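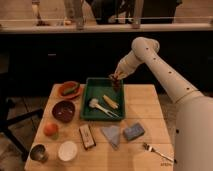 Figure 2. Household objects and play food on a light wooden table, with a green plastic tray at the back.

Home Journal Articles Archive Contact

Reading time: 7 minutes

3.2 Naming of kitchen objects

The word list was prepared by Buchanan and Doucette in April and contains 50 everyday nouns. We asked bilingual parents which language they use for each noun when they speak with a child at home. In total 1025 answers were kept for the analysis.

Food words were mostly given in the language of the grandparents – this agrees with the earlier survey of Robichaud. Words for tools and containers were less stable. Many parents gave two names for "tray", and a few of them could not decide between "tray" and "dish". For "corn", the answer depended on whether the parent thought of the plant or of the meal.

We did not correct the spelling of the answers. The variants are listed in Appendix B, and the regional forms are treated in Section 4.

Contact: Greer Buchanan | © 2019 Wetik | Back to top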